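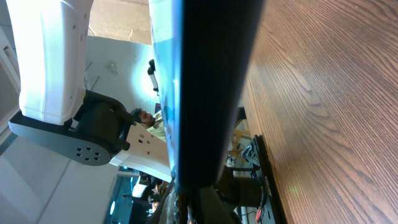

Planning a small automation bench begins with the floor plan, and only then moves to the catalogue. Most overspending comes from ordering an arm first and finding that the table, the sockets and the walkway no longer suit it. Allow for the arm's full sweep, plus clear space for anyone who has to pass. With a white arm standing this near to the tabletop, and a man beyond it, the gap between equipment and people deserves its own line on the drawing. Cables need the same treatment. A tangle beside the chair or table legs is a trip hazard and a snag hazard, and a length of trunking costs very little compared with a replacement wiring loom.

Measure the bench depth with the arm folded and again with it at full reach. Note the larger figure. If the bench stands against a wall, check that the elbow can rise without touching it.

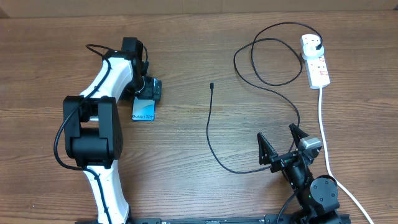
Clundivico Workshop Services, Equipment Planning Desk

Decide on the task before deciding on the number of arms. Plugging a charging cable into a phone is a fair test of a purchase, as it asks for a firm hold on one part and fine placement of another. Two arms can share this: one clamps the phone while the other deals with the cable. A single arm needs a fixture to do the holding. Price both options. A fixture is cheaper, but each new phone size may need a new one.

The two arms need not match. A pair of different builds is workable, provided the budget covers two sets of spares and the time to learn both. Ask the supplier whether the gripper fingers are sold separately. Trolovley quotes 61 for a pair of padded fingers and 3127 for the bench arm they fit, both before delivery. Fingers wear long before motors do, so order a second pair with the arm.

Cameras are often left out of the first quotation. Allow for one on each gripper and one looking down over the whole bench, and check that the computer has enough ports for all of them. A hub with its own supply is preferable to one that draws from the computer.
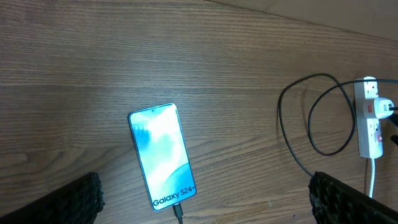 Power and cables

List every item that needs a socket: arms, computer, screen, lamps, and the device being handled. Add 2 spare sockets to the total. Bulky adapters can block the outlets next to them, so work out the layout with the real adapters in hand.

Keep the supply for the arms apart from the supply for the test items. A test strip should be possible to switch off without stopping an arm in mid-movement.

Buy charging cables in the length the task needs. Spare length ends up in loops on the table, where a finger can catch it. If a long cable is part of the test, fix the far end and mark its usual position with tape.

Surroundings

Plain backing behind the bench helps the cameras and need not be expensive. Flattened cardboard serves well for a trial period and can be recut when the layout changes. Tape the seams flat. Replace it with painted board once the layout has settled.
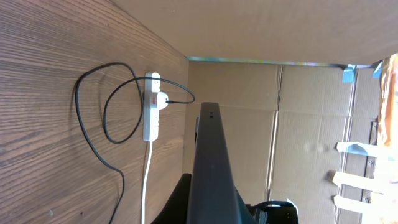
Power strip and looped cable, with cardboard backing behind.

Running costs

Set aside almost 50 a month for tape, cables, finger pads and test items. Record what is spent for the first quarter and adjust the figure from that. The Dolon cost sheet has a column for each of these and can be copied for a second bench.

Ask about repair times in writing before ordering. Where an arm must be sent back, find out who pays carriage and whether a loan unit is offered. Keep the original packing until the warranty ends.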